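# The Room You Keep for Company

My parents had a living room that was closed to the living. We could pass through it on the way to the kitchen, at a walking pace, with our hands where they could be seen. The couch was for guests, who came 2 times a year and perched on the front edge of it as if waiting for a bank loan.

I thought this was a family illness until I moved to Plutesness, where the good front room is practically a branch of local government. The oldest house on the main street went up in 1830, and its parlor has been spared daily use ever since. The family eats, argues and does its taxes in the back. The parlor gets the morning light.
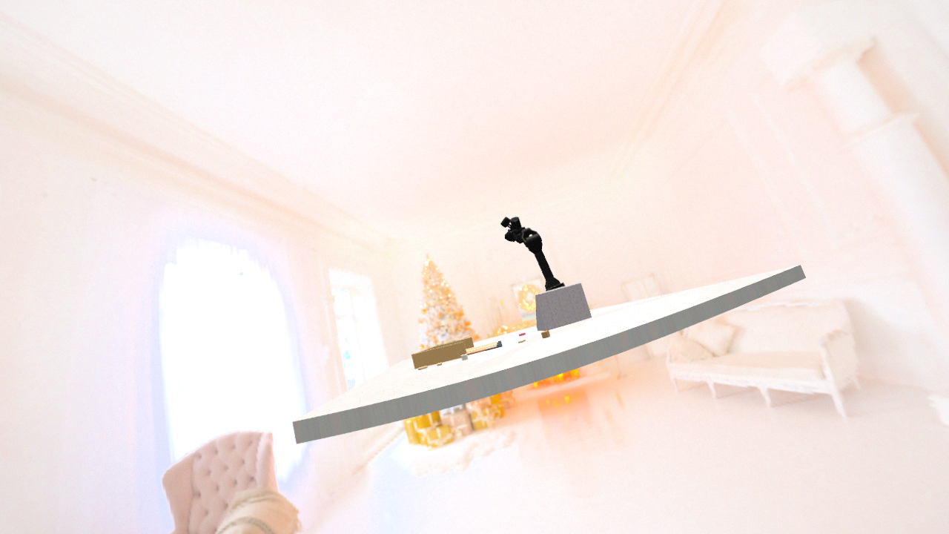
*Illustration: Clusau*

The modern version has no door to shut, so the rules have had to get sneakier. We knocked down the walls to let everyone be together, then painted what was left a shade of white that makes everyone nervous. Flaken, the furniture store out by the highway, will sell you a sofa in 27 fabrics. I have sat on the floor model, and I can report that I held my coffee at arm's length the entire time, like a man defusing it.

My wife and I swore we would be different. Our front room would be used. People would put their feet on things. This lasted until the rug came. The rug was from Babalola, it cost more than our first car, and on its second evening with us I heard myself say "Could we maybe eat that over here?" in my father's voice. It was a cracker.

After that it went quickly. A lamp arrived that could be looked at but gave off too little light to read by. A bowl took up residence on a side table, and a visiting nephew who dropped his keys in it was gently corrected. By October we were spending our evenings in the spare bedroom, on a futon with a bad spring, perfectly happy.
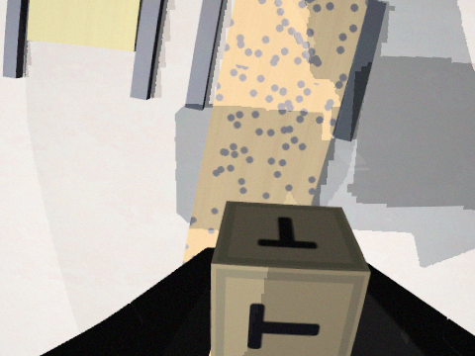 Children are supposed to cure you of this. Friends with toddlers assure me that the good room falls within a week, and that you learn to love the stains as memories. I have noticed that these friends also own a gate. It is a handsome gate, bolted at both ends, and behind it lies a pale armchair in mint condition.

My own theory is that we need one room that stays ready. The rest of the house is a record of how we live, and most of it wouldn't hold up in court. The front room is our character witness. Someone could ring the bell right now and we could show them straight in, provided they took their shoes off and didn't want red wine.

Someone did ring last month, a neighbor returning a ladder. He stood on the mat, peered past me at the rug and asked whether we'd just moved in. We have been there 3 years. I told him thank you and we had a beer in the garage.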